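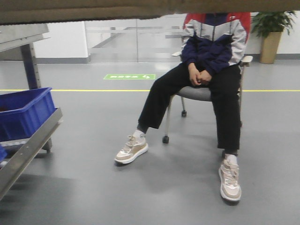
About Mostside

Mostside is a small school for people who sit down for a living, and for people who make, mend and choose the chairs they sit on. We teach short courses in seating and workroom setup from a single bright floor on the north end of town, and we have been doing it long enough that some of our first students now send us their apprentices.

It started with a complaint. Ásdís Ravn was running the sewing room at Fogh, a firm that made curtains and covers for hotels, and she had a room full of people with sore backs and a storeroom full of expensive chairs. Every few months somebody would order a new kind, everyone would be pleased with it for a week, and then the cushions would start coming in from home. She began staying late on Tuesday evenings with a tape measure and a notebook, asking whoever was still in the building to sit down for a while and tell her what hurt. Those evenings grew into a class, the class outgrew Fogh's lunchroom, and in the end she handed in her notice and took the lease on the place we have now.

Eyvindur Lund came to one of the early classes as a student. He had trained as an upholsterer and had gone on to repair office furniture, mostly gas lifts and casters, and he spent the first evening politely disagreeing with nearly everything Ásdís said about seat foam. She asked him to come back and teach the second evening. They still disagree about foam (ask either of them, if you have the time, and bring a coffee).

What we teach

Our main course is called Tusuritz, after the street where the first classroom stood, and it runs over 8 evenings. We begin with the body and finish with the furniture, which surprises people who expected to be handed a screwdriver at the door. For the first two evenings you will mostly sit. You will sit with your feet flat and with one foot forward, with your hands in your lap and then with your forearms on the armrests, and you will write down what you notice. It sounds like very little, and we do get some doubtful looks, but by the second evening most people have found a habit they never knew they had – one hip always doing the work, or shoulders that creep up as soon as there is a table nearby.

After that we move on to fitting a chair to a person: seat height, seat depth, where the armrests fall and whether they help or only get in the way. We spend a whole evening on casters and floors. A chair that behaves perfectly well on carpet can be a nuisance on a smooth floor like ours, and a great many of the "bad backs" we hear about belong to people who have been quietly holding themselves in place with their heels all day. The last evenings are for covers, padding and small repairs, and everybody goes home with a seat pad they have made themselves.

We also run a day course called Wurance for people who look after a whole workroom and have to think about benches and carts as well as seats. Bench height gets most of the morning. The afternoon is given over to your own floor plan, so please bring one, even if it is drawn on the back of an envelope.

How we go about it

Our classes are small and they are going to stay that way. We keep the floor clear so there is space to roll, turn and stretch out a leg, and we keep the room clean, because students end up kneeling on it to look at the underside of things. Come in whatever you normally wear to work. A windbreaker and sneakers are fine, and if you spend your days in thick-soled shoes we would much prefer that you wear them here too – the thickness of a sole changes the height you need, and a chair fitted in your socks will be wrong on Monday.

We don't sell chairs, and we don't take a commission from anyone who does. People ask us for a list of the best ones and we have never managed to write it. Ásdís tried once, one August when the classes were quiet, and gave up when she saw that she kept adding notes about who each chair would suit.

Over the years we have built up a lending library, which now stands at 200 chairs and stools. Most were given to us by offices that were moving or closing. You can borrow one for 30 days, use it at your own desk or bench, and bring it back with a few lines about how it went. Those notes go into a binder that anyone can read, and it has become one of the most useful things we own. Some of the entries are a single word. One runs to four pages and includes a drawing of the writer's cat.

Visiting us

You are welcome to drop in and look around before you sign up. The front door sticks in damp weather, so give it a proper push. There is parking behind the building and a ramp at the side entrance, and the kettle is usually on by nine in the morning. If you are bringing a chair for Eyvindur to look at, please tie a label on it with your name and what you think is wrong with it. He likes to read the label after he has had a look for himself.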